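Chapter 7
Laundry Work in the Shared Household

Chapter Outline
7.1 The place of laundry in household work
7.2 Sorting and carrying
7.3 The front-loading machine
7.4 Drying, folding and return
7.5 Records and costs

Key Terms
drum, door seal, energy label, filter cover, load, pre-treatment, residue, sorting

After studying this chapter, students should be able to describe the stages through which household textiles pass between use and storage, plan a weekly laundry schedule for a residence of a given size, and read the main markings found on a domestic washing machine.

Introduction

Laundry is among the oldest forms of organized household work. Chapter 6 dealt with the cleaning of floors, walls and fixed surfaces, which remain in place while the work is done. Textiles are different. They leave the bedroom, the kitchen or the bathroom, pass through several pairs of hands, and must come back to the correct shelf in a fit state for use. Much of what goes wrong in a laundry goes wrong during these movements. Items are mixed, pockets are left full, and damp towels are set down on clean sheets.

The student residence at Totton, which appears in several chapters of this book, provides a useful case. The residence houses 23 students on two floors and has a single laundry room. In its first year it kept no schedule. Residents brought their washing down when it suited them, and most of it arrived on Sunday evening. The housekeeping office began a written record the following September and entered 952 loads before the end of the school year. The record showed that many of these loads were less than half full. Section 7.5 reproduces part of it and asks students to prepare a revised schedule.

The Millum residence, discussed in Section 7.2, took another approach. Each floor was assigned a set time, and each resident was given a basket with a name tag. Unlabeled baskets were held at the office until claimed. Both arrangements have points in their favor, and students should form their own view after reading the two accounts.

Equipment and Its Placement

The basic equipment of a small laundry room consists of a washing machine, a means of carrying textiles, and a surface for folding. The floor should be hard and easily swept. Enough space must be left before the machine for the door to open fully and for a person to bend or kneel while loading.
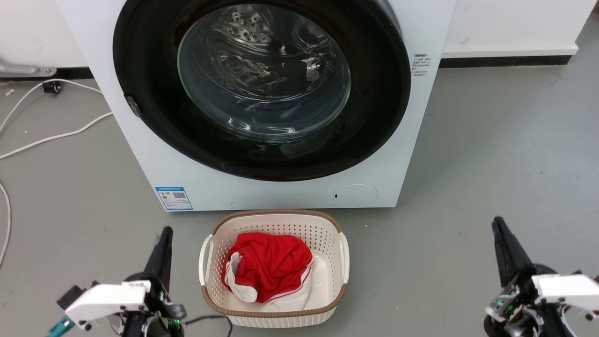

Figure 7.1 A front-loading washing machine with a perforated laundry basket on the floor before the door.

Seidu Sarpong writes that the basket should be settled before the machine is even discussed. A household that owns a good machine and a poor basket, in his account, "will wash well and carry badly," and the clean load will suffer on the stairs. He recommends firm handles at both ends, walls that let air through, and a size that one person can lift when full. On the last point he is strict: a basket that needs two people will be dragged.

The front-loading type is treated at length in Section 7.3. Its door is set in the front panel, and the load is turned in a drum that lies on its side. Students will learn to judge a load by the space left at the top of the drum, to wipe the door seal after use, and to find the filter cover, commonly placed low on the front. Top-loading machines are covered in Appendix 2.

Before You Read

1. List the textiles used in your own household during one week. Mark those that are washed together.
2. Find out where soiled items are kept before washing and how they are carried to the machine.
3. Compare your list with the Ofori table in Section 7.2 and note any items that you left out.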